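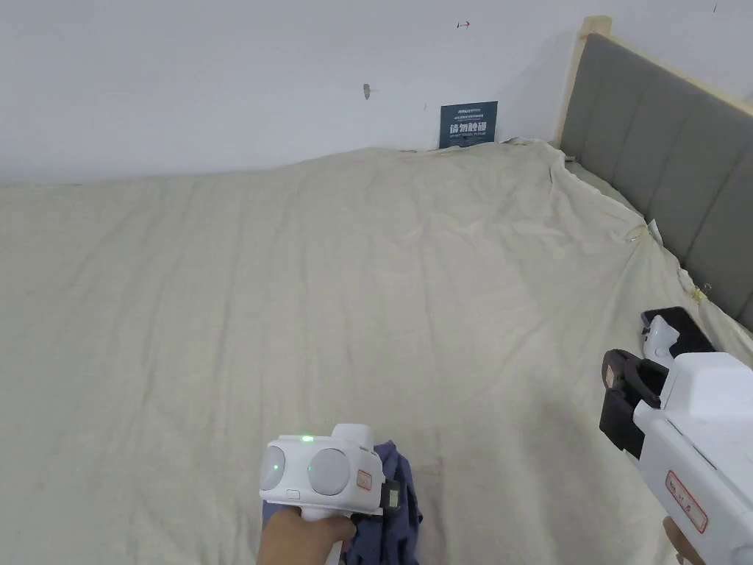 **Why did Falley stop shipping its laundry-handling software in the middle of a rollout?**

The grip-release routine could report an open jaw while the jaw was still closed on the cloth, and we wanted that fixed before any more sites received it.

FOR RELEASE 2025-02-17

# Falley Publishes Findings on Grip-Release Fault and Resumes Dritano Updates

Falley today released its full findings on the fault that led it to pause version 2 of Dritano, the software that teaches two-handed machines to pick up, spread and fold clothing and bedding. The cause has been found, the fix has passed its tests, and updates start again today for all current customers. We are very glad to be writing this one!

The fault showed up during bed-level work, where a garment has to be lifted off a loose sheet without dragging the sheet along with it. Soft fabric on soft fabric is one of the hardest jobs in the whole field, and it is also the one our team likes best. A dark shirt on a pale sheet looks easy to a person. To a gripper, the two layers can feel almost the same once the jaws close, and the sheet will bunch, slide and fold itself into the grip if it gets half a chance.

## What went wrong

Dritano decides that a jaw is open by comparing two readings: the position of the motor and the force on the fingertips. In version 2 we shortened the wait between them to make folding smoother. With thick or crumpled cloth, the force reading could drop for a moment while the fabric shifted inside the jaws. The software took that drop as a release and told the arm it was free to move away.

The arm then pulled on cloth it was still holding. In most cases the result was a dragged sheet or a spoiled fold. In 9 test runs the pull was strong enough to trip the arm's own force limit and stop the machine. One of those stops bent a fingertip mount. No one was hurt, and no customer site reported damage.

We still treated it as a safety matter. People reach in to straighten fabric all the time, and a machine that says it has let go has to have let go.

## How it was found

The first report came from Mertens, our testing partner, whose staff noticed that the status light and the cloth did not agree. They sent us the logs the same afternoon, along with a wonderfully blunt note that read, "Light says open. Sheet says otherwise." We paused the rollout that evening.

Mertens and Falley then ran 698 pick-and-release trials on shirts, towels, pillowcases and sheets. Of these, 523 used crumpled cloth lying on loose bedding, the condition most likely to bring the fault out. Every false release in the set came from the shortened wait. The motors and the sensors were working as designed.

## What has changed

- The longer wait between the position and force readings is back.
- A release now has to be confirmed by a short test lift before the arm moves away at normal speed.
- If the two readings disagree, the arm holds still and the operator gets a plain message: "Cloth may still be held."
- The stop button now cuts grip force slowly, so fabric under tension does not snap back.

Folding is a little slower as a result. The same 698 trials were repeated on the corrected software with no false releases, and we will take that trade happily.

## What customers should do

Sites running version 2 should install the update before their next session. Until it is in place, please use the stop button before reaching toward the jaws, whatever the status display says. Sites on version 1 are not affected and can move straight to the corrected release.

Prarnus, which supplies the fingertip mounts, is replacing any mount that shows bending, at no charge.

The trial logs are being shared with all Dritano customers, including the failed runs. There is a lot in them for anyone who works with fabric, and we would love to hear what others see there. A follow-up report covering fitted sheets and duvet covers is planned for May.

## About Falley

Falley develops software for machines that handle soft goods in homes, hotels and laundries. Dritano is its main product.

Press and customer questions: Falley Press Office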